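July 23, 2021

Day four of the great sorting and I have learned that I own things I have no memory of wanting. The moving people come when they come (I-seul Kang swears by them, but I-seul has only ever moved one suitcase and a fern). Until then the apartment belongs to the piles.

The kitchen was supposed to take the morning. It ate the whole day, with a break for crackers. I started with the drawer next to the stove, which I have called the utensil drawer for years even though it also holds birthday candles, a tape measure and the manual for a rice cooker I gave to my cousin in April. The manual is in two languages and has a coffee ring on the troubleshooting page. I kept it. I will mail it to her, I told myself, and put it on the pile of things I will mail to people, which is now taller than the pile of things I'm keeping.

Tae-yang Yeo called around lunch to ask how it was going and whether I'd found his good scissors. I said no. I found them an hour later and have not called back.

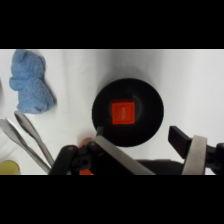

My system, for the record, was to spread a white sheet and put out only what belonged together, a bit at a time, so I'd have to look at it and decide. This worked fine for about ten minutes. Then the decisions got slippery and things started lying next to each other for no reason except that I'd put them down. The fuzzy blue plush ended up on its side up by the long silver utensils, looking like it had given up on the whole business, and I understood completely. The black bowl was meant to be a plain yes, pack it, and instead it got a small red-orange block in the middle and became a place for things I couldn't classify. Once a bowl has one of those in it, it's a category. I wrote MISC on a box and felt a little ashamed.

The box situation is its own problem. I bought 50 of them from Wirnard, flat, and they have been leaning in the hallway ever since, sliding down a few inches whenever I walk past with my hands full. The tape was a mistake too. It tears lengthwise.

Closed four boxes by dinner. One is all mugs and I can't lift it, so it lives by the fridge now and I step around it. The new place in Tinevthorpe has half the cupboards, a fact I knew when I signed and have been treating as a rumor.

Noodles out of the pot, standing up, with the last clean fork. The plush is on the windowsill for tonight. I couldn't put it in MISC and I couldn't put it with the linens, and I was too tired to start a third conversation with myself.

Tomorrow the bathroom cabinet, and call Tae-yang about the scissors. Maybe after I've finished using them.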